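Section 5. When an arm stops with something in its fingers

Sooner or later one of the arms on your Otix counter station will stop in the middle of a pick and stay put, with message 29 (Grip Hold) on the screen. It's a startling thing the first time, especially with people waiting, but the station is doing what it was built to do. Message 29 means the fingers closed and the controller didn't like the force reading it got back, so it froze the arm and kept the grip. At our Bloxham test counter we saw this most often with soft goods in film, sandwiches above all, and now and then with bags that had slid partway under a neighbor.

Please read the whole section once before you touch anything. It isn't long, and the order of the steps matters.

CAUTION: A held arm is still powered. Keep your hands, sleeves and lanyards out from between the fingers until step 5 is finished.

CAUTION: The emergency button on a countertop appliance stops that appliance only. It does not stop the arms. Learn both buttons before the counter opens, and show them to anyone who will be working near it.
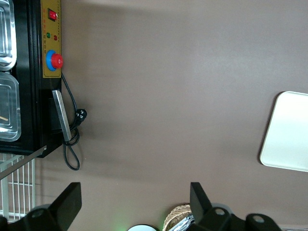

Will the fingers drop what they are holding if I press the emergency stop for the arms?
They stay closed. The grip has its own brake, which holds with the power off, so the item will remain where it is until you release it by hand or from the screen.

Clearing message 29

1. Press Pause All on the screen and wait 2 seconds for the other arm to settle. Both arms share the counter, and the one that hasn't faulted may still be on its way somewhere.

2. Take a good look at the held arm from the side. You want to know whether the item is still touching the tray or the display stand, or whether the arm had already started to lift.

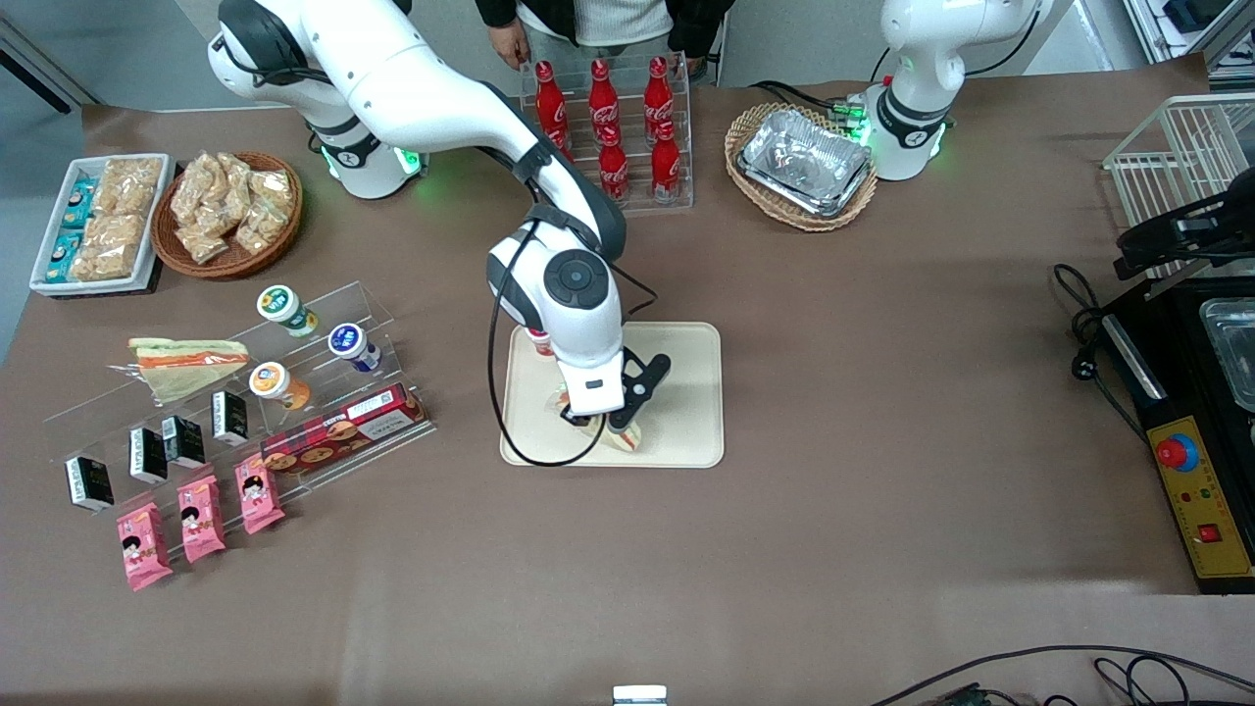 Figure 5-2. Right arm down at the tray, gripper closed on a wrapped sandwich.

3. Check that the arm's cable hasn't caught on a tray corner or wrapped itself around the wrist. If it has, stop here and turn to "Freeing a cable" in the Dullwood service supplement. Tugging on it with the arm held can pull the connector loose, and then you'll have two faults to clear.

4. Open the wrist camera view and look closely at the fingers. Film bunched up between the finger and the item is a common cause, and it's much easier to spot from the wrist than from where you're standing.

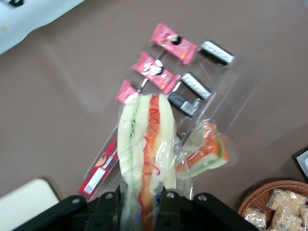
Figure 5-3. Wrist camera view, wrapped sandwich held between the fingers.

5. Put one hand under the item, well below the fingertips, and have a second person choose Release Slowly. Once the fingers are fully open, take the item away.

6. Choose Retreat. The arm rises 200 mm and waits for you.

7. Wipe the finger pads with a dry cloth, choose Clear, then Resume.

Note: Don't put a released item back out for sale if its wrapper is torn or pinched through. Set it aside.

Note: If message 29 comes back on the very next pick, lower the grip force one level under Item Settings and try again. If it comes back after that, leave the arm paused and call Hallgate support with the fault log open in front of you. They'll ask for the last line of it first.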